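12/31/22

Courts data, tidy up before the new year. Short day.

Listard scrape of the adjournment notices finished overnight. 1349 rows, down from 2000 once the repeats came out. Most of the repeats are bail matters relisted under a new number – same accused, same charge, diffrent file. Kept the oldest number each time and put the rest in a second column.

Gulyás corruption trial still the messy one. Prosecution asked again for back-to-back sitting days, defence wants a gap till February. The ministry put out a statement saying the evidence is ready, same wording as last time, so coded it as a repeat and not a new claim. Party spokesman's reply is a seperate row. Don't merge these two!

Stotari did the speech transcripts. Press conference audio is poor in the back half, reporters talking over each other. Marked 80 lines as unclear. Would sooner have blanks than guesses. Colour coding on the sheet is: yellow = minister, blue = opposition, grey = court officials.

Kondulis clippings – 600 scanned, all the drug court ones from the regional papers. Headlines typed in, body text not started. Two papers spell the judge's name differently, left both as printed.
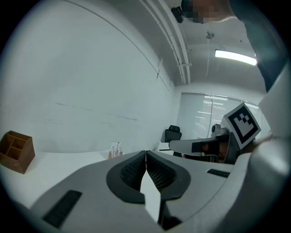

Do we count a hearing that opened and adjourned inside the same hour? Count it as a sitting day if the judge made any order, even just the next date, otherwise it goes down as listed only.

Need to go back and fix the early Gulyás rows for that, was doing it the other way to start with.

Still to do: check the charge sheet dates against the court registry, backup, ask Listard about the missing annex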